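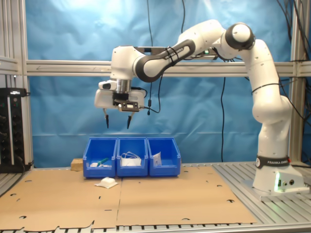
Oct 1, 2023. Arm bench, Pendham workshop

Short session, wanted to get the sort into bins going end to end before I ran out of evening. Got most of it. Writing this up fast so whoever's on the bench next doesn't redo my mistakes.

Started with power. E-stop out, light green, brakes released first try. Had to reload the end effector settings again, they don't survive a restart if you quit the desk page before saving. SAVE FIRST. This is in the July notes too and I still forgot.

Cardboard: keeping it. Tried the bare slats one evening and anything flat slides into a groove and the fingers can't get under it. Cardboard gives a little when the tips touch down, which is nice for the fingers and also nice for my nerves. Seam between the sheets still catches thin stuff. Tape it next time, flush, no bumps. Front edge is getting ratty, don't bother trimming, will replace whole thing when the new boxes come from Kavent.

Bins: blue ones, they sit on the cardboard with no fixing at all, so any bump shifts them and then the drop poses are off. Need a stop strip behind. Wood block is at the back left, leave it where it is, I touch off against it.

Z height. Old value put the tips too deep, arm tripped on contact force twice. Raised it in small steps. Then it was too high and closed on air. Ended up between, value is in the config with a comment. If you swap the cardboard for anything thicker you have to redo this, no way round it.

Masks. The flat ones are harder than the cup kind. Cup mask has an edge standing up so the fingers have something to close on. Flat ones want to be pinched near the middle where the fabric bunches, if you go for the edge it just folds over and slips out. Ear loops are a whole separate problem, they hook a fingertip on release and the mask comes back up with the arm. Fix for now: open wide, wait 257 ms, small wiggle in y, then go up. Ugly but it works most of the time. Tried it without the wait and no good.

Packets: fine standing, bad lying down. Skipped lying down ones tonight.

Tissue/paper: easiest thing we have. Crumpled = grabs from any direction. Good warm up object, good for checking a new height too, as nothing gets hurt if you're low.

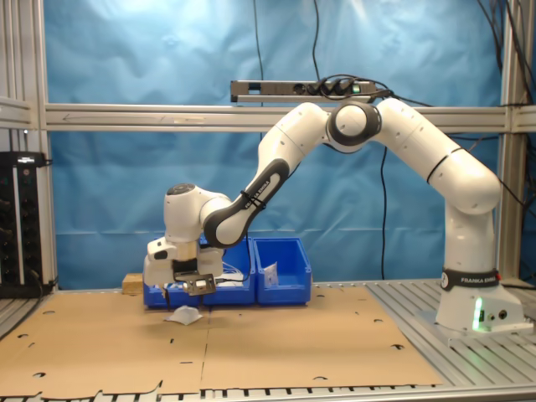 Low over the cardboard, white tissue or paper in front of the bins.

Elbow: watch it. With the wrist reaching out left over the near side the solver likes to flip to a config with the elbow way up, and then the next move to the bins goes the long way. Not dangerous, just slow and looks alarming. Added a mid waypoint above the table center and it quit doing that. Should really bias the null space properly but not tonight.

Speed. Ran at 10 percent until I trusted the poses, then went up in stages. Log for the last full batch says 504 waypoints, no joint limit warnings. One velocity discontinuity abort, my fault, I edited a pose by hand and left the old timestamp in. The Bedoya script doesn't check for that. It should. TODO add a check that the times only go up, it's a two line thing.

Cables. I am sick of the cables. The thin black one off the hand has way too much slack and hangs low enough to drag over things on the low picks. Options:
- velcro it up the forearm, but leave a loop at the wrist or it'll yank when joint 7 turns
- shorter lead, need to look in the Saltgate drawer
- swap to the right angle plug, if we still have one
Going with velcro for now. Whatever you do don't zip tie it tight at the wrist, we lost a lead that way in July.

The bundle by the right post also wants sorting. Half of it I can't identify. Label before unplugging please.

Backdrop: wrinkled blue cloth, gives light patches up near the top when the overheads are on. Segmentation threshold was picking those up as object. Cropped the region to just above the bins and the false hits stopped. Steaming the cloth would be the proper fix. Or just pull it tighter on the extrusion with clips.

Exposure locked at 980, auto was hunting every time the white arm moved in over the table. Leave it locked. If somebody changes the lighting then redo it and write the number down here.

What broke: nothing really. One finger pad has a bit of play in it, tightened the screw, marked it with paint pen. Check the mark before you start.

Still open
- stop strip for bins
- tape seam
- timestamp check in Bedoya script
- velcro on hand cable
- redo drop pose for the right hand bin, it's dropping too close to the back wall and stuff ends up leaning instead of going flat
- spare finger pads, print two sets, slow, the last ones delaminated
- decide if the small white bits are worth keeping in the set, they're too small for these tips imo

Shutdown order, since the card on the wall is out of date: park pose, brakes on, log out, controller off, THEN the power strip. Not the strip first. Did that once, took ages for the controller to come back up and it complained about the file system.

Poses saved under pendham_bins, old ones are in the same folder with _old on the end, don't delete them yet, I want to compare the approach angles. Next session start from the paper, then cup mask, then flat ones. Leave packets for last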